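August 7, 2026
Bench notes – tower refurb, the Csonka batch

Okay, picking up where I left off before lunch, with the first page of this already covered in thermal paste, so I'm copying the useful bits over and adding the rest.

We have 29 towers from the Csonka office clear-out and they need to be sorted, stripped, cleaned and either rebuilt or parted out by September, when Grusura wants the first lot for their reading rooms. Budget from Mindbridge is 690 for the whole batch, parts only. That sounded like plenty until I priced power supplies. So the rule for now is that we rebuild from what's in the pile and only buy what the pile can't give us.

Today's machine is a black tower, nothing special, green board, graphics card, optical drive up top. It's been on the white slatted table most of the day. I really like that table for this! Dust falls straight through the slats instead of collecting under the case, and if you lay the tower on its side with the panel off, everything faces you and you can get both hands in. Screws also fall straight through the slats, which I was reminded of this morning. I've put the big shallow tray on the floor underneath. Please leave it there, whoever's on next.

State it came in: would power on, fans up, no picture, two seconds later off again. Did that three times and then I quit poking the button. Pulled the power lead, held the button in to drain it, side panel off.

Dust was bad. There was a solid felt mat of it between the cooler fins, the kind you can peel off in one piece (very satisfying, slightly disgusting). The paste under the cooler had dried to a crust and came away in flakes. I cleaned the top of the processor with alcohol and a lint-free wipe, took three wipes before one came back clean. Left the cooler off for now. I want to look at the fan bearing first, it has a gritty feel when I spin it by hand, and there's no point pasting twice. Reminder to self in capital letters: DO NOT POWER THIS ONE ON, NO COOLER. I've taped a note to the power lead too.

Memory: reseated both modules. Wiped the contacts with the same alcohol. One of them hadn't been clicked all the way in at the far latch, so that may be the whole story with the no-picture thing. Can't test it until the cooler is back, see above. I'd put money on the memory though. Dezső Szilágyi says power supply, he always says power supply, and on the last two he was right, so I'm writing both guesses down and we'll see.

Graphics card stays in for now. If it still shows nothing with good memory I'll pull the card and try one from the spares shelf.

Cables. Whoever built this one had opinions about cables, and the opinion was "leave them wherever." The main bundle comes over the top of the board and you have to keep shoving it out of the way to see what you're doing. I was going to tie it all back along the drive cage but decided to wait until the drive is sorted, otherwise I'm cutting ties off again tomorrow. There's a thin red one down the rear panel side that I want to follow end to end before I tidy anything. Haven't done it. Somebody with smaller hands, please?

Now the drive, and this is where most of the afternoon went. 3.5-inch, 1.0TB, WD label, in a blue plastic caddy, the sort that flexes around the drive and slides in without screws. I love these caddies. You squeeze the two sides, it comes out, no screwdriver, no hunting for that one screw that's a slightly different thread from the other three. The downside is that the plastic gets brittle with age and if you squeeze too hard one of the little pegs snaps off, and then it rattles forever. We've got two from this batch with broken pegs already. I've put them in the bag marked Gakia, along with the other caddies, until we decide if it's worth ordering replacements from them.

Order that works for me, after getting it wrong on the first few:

Data cable off the drive first, then power. The power plug is the stiff one, rock it gently side to side.
Push both leads well clear of the cage or they snag the caddy on the way out.
Squeeze, slide, lift. Hold it by the caddy and keep fingers off the circuit board side.
Going back in, same thing backwards, and listen for the click. No click means it isn't in.

I did it the lazy way once, with the cables still draped across, and pulled the data plug half off its lead. Lead's in the bin.

For the wipe: it goes on the dock overnight with the full overwrite. Anything from Csonka gets the full one, no quick formats, that's in the agreement. After that I'll do the long self-test and write the hours on a bit of masking tape stuck to the caddy. I'm using 2,000 hours of running time as the cut for "good as new, goes in a Grusura machine," and anything well past that goes to the spares shelf or gets used for storage we don't care about. Happy to argue about that number – it's a guess and I know it.

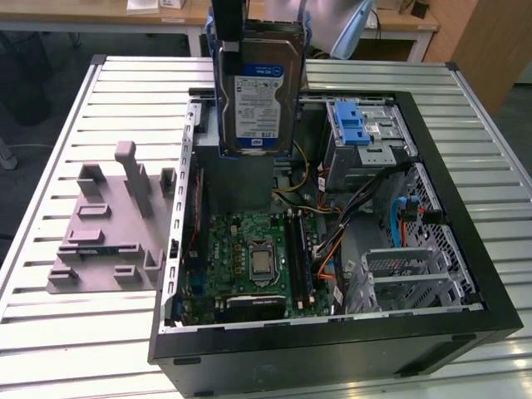
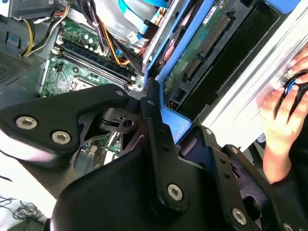 Csonka tower, side panel off, motherboard and cables showing in both. The WD drive in its blue caddy is in the first one.

Left to do on this tower:

Check cooler fan bearing, swap if gritty (spares drawer, second down)
New paste, cooler on, take my note off the power lead
Power on with the memory as it is now, see if we get a picture
Follow the thin red cable
Tie back the main bundle
Clean the optical drive bay. Try the blue release latch, I haven't touched it yet

Also we're low on lint-free wipes, and the alcohol bottle is down to around a third. I'll put both on the list. The compressed air is fine, we've got plenty of that.

Next tower is by the door with the sticker on it. I haven't opened it yet, but it's heavy and something slides around inside when you tilt it, so go easy carrying it over.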